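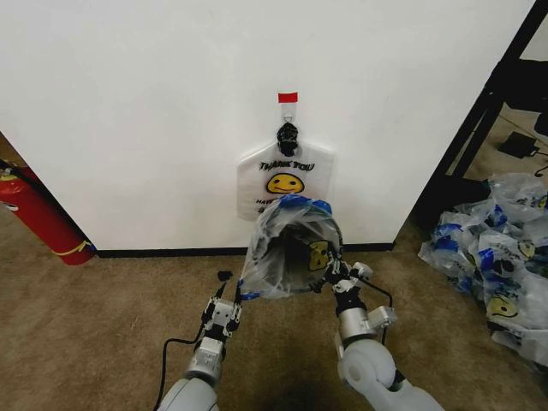 Flula two-arm kit with one of our carrier bags, opened between the grippers.

Is the Flula worth keeping for bag work, or should we send it back?

Posted by packingbench_ferkolside, 11 April 2024
2119 views

We have the Flula two-arm kit on trial and I have to say yes or no to it before the paperwork says yes for me. It is £800 a month after the trial, which includes support and a login for somewhere to put your complaints.

The job we wanted it for is thin carrier bags. We get through a great many. They need picking off a heap, opening, and holding so something can go in, and after that hanging on a hook till they're wanted. Any person can do this while thinking about lunch. The brochure says the Flula handles "soft and deformable goods", which I took to mean bags, though looking again at the photos in it I think they meant a towel.

What I have found so far is that opening the bag with two grippers is the good bit. It pinches either side of the rim and pulls, and you get a proper mouth you could drop a tin into. Getting hold of one bag and only one bag is the bad bit. They cling together and the fingers take what they are given. It also has opinions about the hook. Bags hung by the knotted handles are at least in a known place, so I have moved as much of the work to the wall as I can.
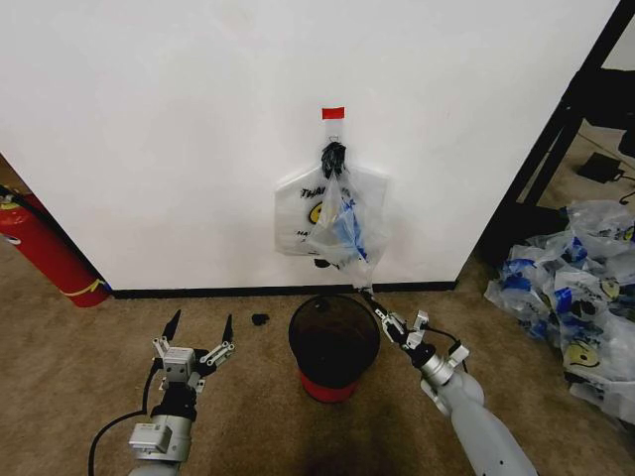
Right gripper on the corner of a hanging bag, bin underneath.

The second thing we tried was having it take hold of a hanging bag down at the bottom, over a bin. The corner of a thin bag is mostly air and good intentions, so I was surprised it would pinch one at all. I don't know yet if it does it often enough to be useful. I also don't know what to do with the other arm, which has nothing to hold at that point and I am paying for both.

Has anyone used it for this longer than a trial? The alternative I was quoted is the Areo, which is one arm and a suction cup, and cheaper. I'd like to hear from people who have owned one of these past the stage where visitors are impressed.

Shared 40 times

sackbarrow

We had a Flula from last July and kept it, so take this as coming from somebody who has to believe it was a sensible decision.

Stop letting it pick from a heap. Lay the bags out singly, rim towards the robot, or hang them all. Yes, a human has to lay them out. I timed ours and the human was quicker at laying out than the robot was at finding, so you still come out ahead on the opening and holding, provided the filling takes a while. If you only drop one thing in and move on, do it by hand and save the money.

Blue rims or any coloured edge help a lot. We switched from plain clear bags and the number of times it grabbed halfway down the side went right down. If yours have a colour round the top, keep buying those.

For the spare arm, get it to steady the bag higher up while the other one has the corner. You have to teach that as a separate task and the manual covers it in a paragraph apparently written on a train. Do a few dozen goes at it, moving the bag slightly each time, or it will learn one exact spot on your wall and be lost when you shift the hook.

Ask about the fingertips too. Ours came with pointed ones and we swapped to the Tamura pads. Better grip on thin film, fewer holes.

Before you sign, ask for the trial to be extended. They said yes to us with suspicious speed.

291 people found this helpful

mostly_cardboard

Get the Areo. Suction is fine on bags if they're flat.

Ours are boxes so I haven't tried it on bags.

gantry_and_sons

Suction on a crumpled carrier bag just gets you a noise. We sent our Areo back for that. It was very good at lids.

I'd agree with sackbarrow on laying them out singly, less so on the pads, which wore smooth on us and had to be bought again at a price I would call ambitious. Try the standard tips with the grip force turned down first. The setting is under "advanced" and it's a slider.

Also, check the cable on the left arm has room to move before you leave it running over lunch.

3 comments · Report this page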